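Filed under: Home robots > Grasp planning and perception

Planner keeps reaching for the washer door

The arm is supposed to lift a soft toy out of the basket and put it in the drum. Lurno, our planner, has aimed 21 of its last 116 grasps at the door glass. I've moved from Greveck segmentation to Rustley, which made it wrong faster. Wrist camera only, no base camera.
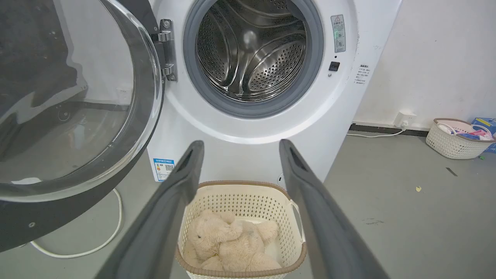 Should I mask the glass before the depth goes to the planner?

Mask it for grasp proposals, but keep the door in the collision map as a solid disc, or you will find it with an elbow.

greveck_refugee
Agree with the mask. The curved glass gives you depth readings from wherever the reflections feel like being. Take the median of 3 depth images before proposing anything, and drop candidates above the basket rim. Ours went quiet after that, apart from the fan.

pitkanen_fork
Have you tried the Pitkänen filter? Default settings are fine. I forget what they are.

drumroll
Turn the lights off. Worked for me in November, 2 times.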